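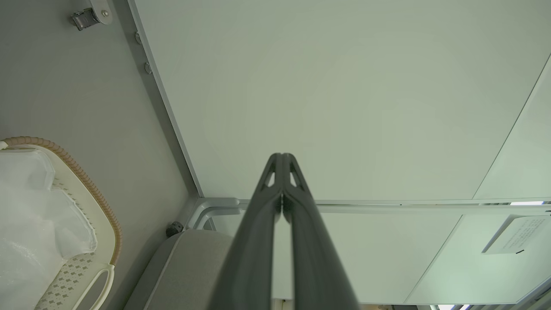
Progress Report to the Brullenport Fund
Grullden Community Storage Rooms, Stage Two
Reporting period ending October

1. Purpose of this report

This report sets out the work completed at Grullden under the second stage of the grant, the work still outstanding, and the changes to the schedule agreed with the Fund during the period. Spending is reported separately on the standard return.

2. Work completed

The interior refit of the main storage room is substantially complete. The ceiling panels and the metal edge strips have been fixed, and the contractor, Cabello, has closed all items on the first inspection list with the exception of those noted in section 4. The panels were supplied in a pale finish, as requested by the member groups, who had found the former room too dark for sorting.

Latches and hinges have been checked throughout. Fittings that did not close correctly at the first inspection were adjusted and the screws retightened. A spare set of fittings is held on site.

The change from cardboard boxes to plastic baskets is now in effect for all household goods. The grant paid for 100 baskets, all of which have been delivered. Each member group labels its own baskets and returns them to the room after use. Cardboard is still accepted for books and paper records.

3. Use of the room

Four member groups used the room during the period. Two of these joined after the refit began and have been given temporary space until the final layout is agreed. Opening hours have been extended to 7 p.m. at the request of the groups that pack in the evening.

The sorting sessions have run as planned. Goods are checked on arrival, sorted by type, and packed into baskets for collection. The Flernel store continues to take overflow items, although the amount sent there has fallen since the baskets came into use.

4. Outstanding items

Two items remain open with the contractor. The first is the sealing of a joint between ceiling panels. The second is the repainting of a wall section marked during the moving of shelving. Both are covered by the original contract and carry no further cost to the grant.

The written guide to packing and returns is in draft. Member groups have asked for a shorter version that can be posted inside the room, and this will be prepared at the same time.

5. Changes to the schedule

The final inspection has been moved to the next reporting period to allow the two contractor items to be finished first. The Fund has agreed to this change. The closing date of the grant is not affected.

6. Next period

Work will cover the final inspection, the permanent layout for the newer groups, and the issue of the packing guide. A decision is also needed on whether the Flernel store should be kept for seasonal goods. Grullden will submit its recommendation with the next report.

Related reports
Grullden Storage Rooms, Stage One: Closing Report
Flernel Store: Review of Overflow Use
Brullenport Fund: Reporting Guidance for Grant Holders

Contact the Grants Office | Copyright Grullden Community Storage | Back to top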